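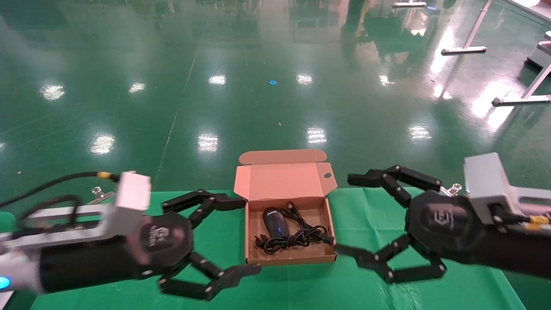
I have been using the same mouse at my desk for years and the scroll wheel finally gave up. It would jump back up the page every time I tried to go down. I put up with it for 2 months, and then I ordered another one.

I went with a wired one again. I had a wireless Fosik before and was always hunting for batteries, so a cord is fine with me. The store had 193 reviews for it and I read far too many of them. Most people were happy. A few said it was small for big hands, but mine aren't big.

It came in a little brown mailer box with a lid that tucks in. I like that kind of box and tend to keep them. Just the mouse and a coiled cable inside, no pile of plastic to throw out. The mouse is plain black with a small blue light on the side.

My friend Vimala asked why I didn't get the same one she has. Hers cost over 50 dollars and has buttons I would never touch.

Next job is the keyboard. The space bar sticks and I have already cleaned it twice. I will probably wait until May for that, when the car insurance is paid.

Posted 25 February 2026
Filed under: Desk, Home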